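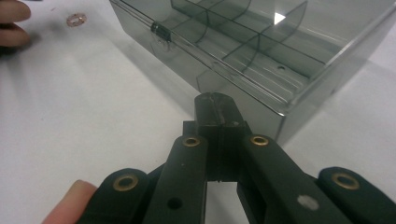 Clallau Conservatory, Department of Popular Music
Student Band Pelico to Release First Recording in January

The Department of Popular Music is pleased to announce that Pelico, a four-piece rock band formed by students in its performance program, will release its first EP in January. The record, titled Grestivberg, contains five songs and runs 27 minutes.

The band is led by singer and guitarist Chanida Bunnag, a third-year student, who wrote all of the lyrics. The songs were developed in the department's ensemble course and draw on garage rock, surf guitar and the Thai pop of the 1970s. The closing track, "Chaimongkol," features a string quartet from the Department of Orchestral Studies.
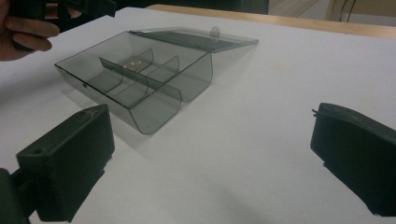
Recording took place over three weekends in the fall term under the supervision of Daranee Thongsuk, senior lecturer in studio production. "The students prepared their own arrangements and kept to the schedule we agreed on," Ms. Thongsuk said. "The performances on this record were played live, with very few overdubs."

An initial pressing of 600 vinyl copies will be sold through the department office. Pelico will perform the full EP at a release concert in the Recital Hall, which seats 297. Admission is free for students and staff, and a limited number of seats will be available to the public. Doors open 30 minutes before the performance. Ticket requests may be submitted to the department office from Thursday, December 19, 2019.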